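# 戒掉外卖的第一个冬天

2024年3月9日

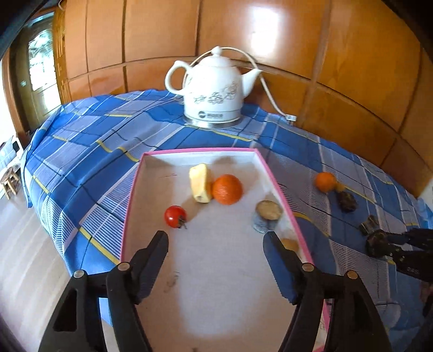
去年11月,我把手机里的外卖软件删了。起因很没出息:翻账单翻到心慌,连着10天的晚饭全是同一家盖浇饭,连备注都懒得改!刚开始那阵子真的惨,下班到家已经8点,站在灶台前脑子一片空白,最后煮一锅挂面糊弄过去。后来我摸出一个笨办法,做饭之前先把要吃的东西摆出来看一眼,橙子、小番茄、一个矮罐头,搁在粉边的白托盘里,底下再衬块蓝格子布,颜色一热闹,人就有点想动手了(我妈说我这叫过家家,随她说吧)。

说回做饭。我现在固定会做的菜也就3样:番茄炒蛋、土豆炖鸡腿,还有一个乱七八糟的什锦汤,冰箱里剩什么放什么。汤的秘诀是多炒一会儿洋葱,炒到边上发焦再加水,味道差好多。鸡腿我一次炖两顿的量,第二天带去公司,微波炉一转,同事都凑过来闻。

买菜也慢慢有了门道。楼下的Brotden面包便宜,可是下午去基本只剩硬邦邦的全麦;Likham超市晚上会打折,绿叶菜别贪多,我有回一口气拎了2大袋菠菜回家,吃到后来看见绿色就想跑……

当然也有破功的时候。上个月加班那周,我还是去Ashour吃了烤肉饭,吃得特别香,一点都不后悔。

下一个目标是学发面,酵母已经买了,在柜子里躺着呢。谁有不容易失败的馒头方子,留言给我呀!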